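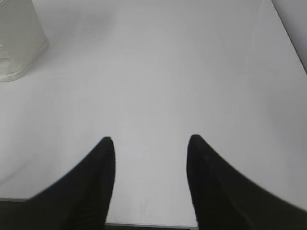
Translucent white container on the white tabletop.

Frequently asked questions about the Tustine tabletop and the Herath containers

These are the questions which customers write to us most often. I collected them in November and I try to keep the answers short. If your question is missing, please send it to Diễm Thái by the contact form and she will answer you in two working days.

Why did you choose white for the table?
We sell the Tustine top in white only. Small parts are easy to find on it, and a white surface makes a small room feel lighter. We had a gray one before, called Grirnska, but it was ordered so little that we stopped to make it.

My white top does not look the same white everywhere. Is it a defect?
Most probably no. A white surface takes the color of the light which falls on it. Near a window it can look a little blue or gray, and under a warm lamp it looks more yellow. Please look at it at noon and again in the evening before you write to us. If the spot stays in the same place with the same color, send us a photo.

How do I clean the tabletop?
Use a soft cloth, warm water and a little dish soap. Wipe it again with clean water and dry it. Do not use scouring powder or the green side of a kitchen sponge. These leave very fine scratches, and later the dirt stays in them.

There are faint marks after cleaning. What can I do?
Often it is only soap that has dried. Wipe once more with clean water. For pencil you can use a normal white eraser, and for ink we advise a drop of rubbing alcohol on a cotton pad. Try it first on the underside.

May I put a hot pot on it?
No, please use a trivet. Cups with coffee or tea are fine.

Can I see what is inside the container without opening it?
Partly. The Herath containers are translucent, so you can see if there is something inside and more or less how much, but you cannot read a small label through the wall. For this reason we recommend to put the label on the outside. If you need fully clear walls, please look at the Ellden series.

Is the container good for food?
We sell it for storage of dry things such as buttons, clips, screws, or paint brushes. It is not tested for food, and I cannot recommend it for this use.

Can it go in the dishwasher?
Better not. Wash it by hand in warm water. In a dishwasher the plastic can lose its shape, and then it does not stand flat on the table any more.

Does the container slide on the smooth top?
When it is empty, it can move if you push it with your elbow. With something inside it stands well. Some customers put a thin felt ring under it, which we also sell (item 273).

Do you sell to schools and workshops?
Yes. For orders of more than 1000 containers please write to us before you order, because the delivery time is longer. For smaller quantities you can use the normal shopping cart.

Can I return a tabletop when I have already unpacked it?
Yes, if it has no drilled holes. Please keep the corner protectors from the package. We cannot accept it back without them, it would be damaged on the road.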